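The Second Life of Black

Macarena Ocampo keeps the dye pots at the back of her shop in Getmont, past the zipper drawers and the rack of finished hems. There are four of them, steel, with lids that no longer match. On a busy morning all four are going at once and the front window fogs up to the height of the door handle.

She took over the shop from an aunt who did alterations only. Ocampo added dyeing in her second year, after a customer asked if anything could be done for a black work skirt that had gone the color of weak coffee. She charged 9 dollars and did it in a stockpot. The customer came back with the matching jacket.

Last year the shop re-dyed 1291 pieces of clothing. More than half were black going back to black. People expect her to be turning white dresses blue, she says, and she does some of that, but the trade runs on faded basics: T-shirts, jeans, work pants, cotton dresses, the apron from somebody's restaurant job.

Black fades in ways that surprise the people who wear it. Most black clothing is colored with a heavy load of dye, and some of that dye sits near the surface of the fiber, where washing and rubbing carry it off. What is left behind depends on the dye that was used. One shirt goes gray, another goes brown, and a third turns a dull green at the shoulders where the sun has been on it. Seams often give it away first, along with collars and the tops of pockets.

"Two black things that matched in the store won't match in a year," Ocampo says. "They were never the same black."

The first thing she does with a piece is read the label. Cotton, linen, rayon and silk take color well in her pots. Wool does too, with a different dye and a slower hand. Polyester needs its own dye and water kept near a boil, and she will take it only if the customer signs a slip saying they know the result may be uneven. Nylon sits somewhere in the middle. Spandex is the one she worries over, as high heat can take the stretch out of a garment. She turns away anything with a rubberized coating.

Thread is another matter. Plenty of cotton clothes are sewn with polyester thread, and the thread keeps its old color while the cloth around it changes. On a black garment the problem mostly disappears. On a pair of cream pants going navy, every stitch will show, and she tells people so before she takes their money.
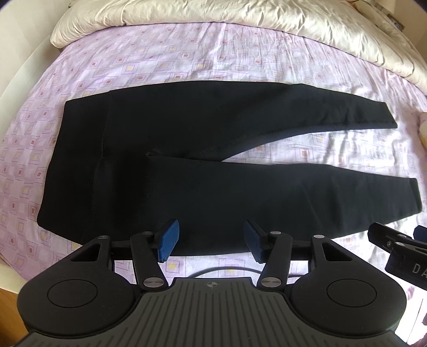

Leggings in matte black. Stretch fabrics should be checked for fiber content before they go near a dye pot.

The method itself is not hard to learn. A garment has to be clean, and Ocampo washes everything again no matter what she has been told, using a plain detergent and no softener. Softener and body oil leave patches where the dye won't take. She weighs the piece dry, since the amount of dye is figured from the weight, and then puts it into the pot wet. For cotton she adds salt early on and soda ash later to fix the color. Then someone has to stir. Cloth that is left to sit in folds comes out with the folds printed on it.

Rinsing takes longer than most people would like. A black piece may go through six or seven changes of water before it runs clear. She sends it home with a card that says to wash it alone the first two times.

The shop buys its powder from a supplier called Bokby, in tubs, and keeps a notebook of mixes. There are two blacks in regular use. One leans blue and suits denim and most knits. The other leans red and is better on linen. For silk she blends the two, and the page for that recipe has been crossed out and rewritten so often that it is held in with tape.

Not everything comes out right. A wedding guest's dress came out of the pot in November with a pale ring at the hem, where an old spill had left something in the fiber that no wash had moved. Ocampo dyed it twice more and then shortened it by an inch and a half. Bleach stains are the most common trouble. The damaged spot will take dye, often darker or lighter than the rest, and there is no way to know which until it is done.

For those who would like their blacks to last without her help, she has a short list. Wash them inside out, in cold water, and with other dark clothes. Use less detergent than the cap suggests. Hang them to dry indoors or in shade. Skip the wash when airing out will do.

Prices now start at 14 dollars for a T-shirt and go up by weight. Pieces are ready in nine days, or longer when the pots are set aside for brown.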